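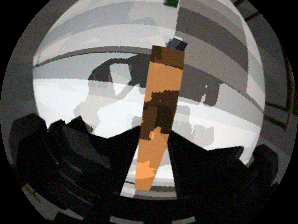 Ticket 3607
Subject: Car 3 keeps losing laps in long runs
Product: Steltero Timing, track edition
Opened by: Rosalba Bellini, Besthorpe Speedway
Opened: 22 May 2020
Status: Closed

Rosalba Bellini wrote:

Hello to everyone on the support desk, and I hope you're all keeping well. I do the timing and scoring up in the tower at Besthorpe and I've been using Steltero since we gave up the clipboards, so please don't take this as a complaint, I love the thing. But I have a puzzle and it's making me look bad in front of a very nice late model driver.

We held a closed test for a handful of teams and ran it like a race, 40 laps green with a proper grid, so that I could get my practice in too before we open up in June. The 3 car (Nazareno Colombo) ran second pretty much the whole way and took the lead near the end. Steltero had him a lap down! His crew chief came up the stairs and was polite, bless him, but he had his own stopwatch sheet with him and it matched what I'd seen out of the window.

When I opened the passings list I found one lap for the 3 car that was double the length of the others. So he crossed the line and we didn't catch him. I put the lap back in by hand and the results came out right, but on a real race night I'd have had the wrong leader lined up for a restart, and you can imagine how that goes over.

His transponder is a Dudberg, number 1298, the rechargeable kind, and it was showing a good light when he rolled out. The decoder is the Bassi one that came with the track when we bought it. What should I be looking at first?

Thank you so much,
Rosalba

Aisling Breathnach (support) replied:

Hi Rosalba,

Thanks for such a clear write-up, and for fixing the lap by hand before writing in. You did that exactly right.

A lap of double length nearly always means the decoder never sent us the passing, or sent it and we threw it out. Those are two very different problems, so let's find out which one we have. Please open the session, go to Tools, then Raw Passings, and tick "Show rejected." Scroll to the time where the long lap sits. If you find a gray line for 1298 in there, the decoder heard the car and Steltero rejected it. If there's no line at all, we'll need to go looking down at the track.

While you're in there, could you write down the hit count and signal strength for 1298 on a few ordinary laps, and the same for whichever car was running near him? Please also export the session and attach it. And tell me what you have in the Minimum Lap Time box, I always ask that one!

Aisling

Rosalba Bellini wrote:

Hi Aisling, sorry for the wait, I had the grandkids and then the tower key went missing (it was in my other coat).

No gray line. I scrolled up and down past that spot till my eyes crossed and there's nothing for 1298 where it ought to be. Minimum Lap Time is the same as it's always been, well under what any of these cars can run, and I haven't touched it.

The hit counts are interesting, though. Every other car has healthy numbers all through the run. The 3 car starts out healthy, then from the middle of the run his hits get lower and lower, and right before the missing lap they're about as low as they can go and still count. Afterward they come back up a bit. Signal strength follows the same pattern. Session file is attached.

Could the loop be going bad? We had it recut at the end of last season and Amedeo Cattaneo, who did the sealing, is already worried that it's his fault. I've told him not to fret until we hear from you.

Rosalba

Aisling Breathnach (support) replied:

Please tell Amedeo he can relax, at least for now. A tired loop would drag everyone's numbers down, and I've been through your file and the rest of the field looks lovely. I'd be happy with that loop at any track. It also clears the Bassi decoder and the cable up to the tower as far as I'm concerned.

So we're down to one car, and something on it that changes over a long run. My usual list, in the order I'd try it:

Check where the transponder is mounted and how high off the ground it sits.
Make sure there's no metal or carbon panel between it and the track.
Look at the bracket and the clip. A worn clip lets the unit tip over.
Charge it overnight and try it again.
Swap it with a unit from another car and see whether the trouble moves with the unit or stays with the car.

The swap tells us the most, so if the team will only put up with one thing, ask for that. I've copied in my colleague Cinzia Valentini, who looks after hardware questions and knows the Dudberg units far better than I do.

Cinzia Valentini (hardware) replied:

Hello Rosalba, nice to meet you. One addition to Aisling's list. Have them give the unit a firm wiggle in its holder with the pin in. It should sit still. If it can rock, I'd change the holder before anything else, they're cheap and they do wear. The unit wants to be upright with a clear view down to the racing surface.

Rosalba Bellini wrote:

Well, you two are wonderful. Nazareno's crew came back for another test and we did the swap. His unit went into the 3 car's neighbor in the garage and worked perfectly. The neighbor's unit went into the 3 car and started fading in the second half of the run, same as before. So it stays with the car!

Then they did Cinzia's wiggle and the holder rocked like a loose tooth. The crew chief put on a new one and moved it a little forward, off the frame rail, and they ran the full 40 again. No missing laps, and the hit counts stayed level from start to finish. Amedeo has been told and is very relieved.

One last question if I may. Is there any way for Steltero to warn me when a car's hits start dropping? I can't be scrolling through lists under green.

Aisling Breathnach (support) replied:

There is! Go to Settings, then Alerts, and turn on "Low hits." It's off in a new install. Set the level a little above the lowest good reading from your last test, and the car's row turns yellow on your scoring screen when it drops under. It won't show on the public board. I'd also turn on "Missed passing," which flags a car as overdue when its expected lap time has gone by, so you can glance out of the window and add the lap then and there.

I'll leave this open for your next session in case the 3 car acts up again.

Rosalba Bellini wrote:

Both alerts are on and I've had a whole evening of running with no yellow rows except one car that had forgotten to charge. I radioed down and they were quite impressed with me. You can close this one, and thank you again, both of you.

Ticket closed by Aisling Breathnach. Resolution: worn transponder holder on car, replaced and relocated by team. No software change.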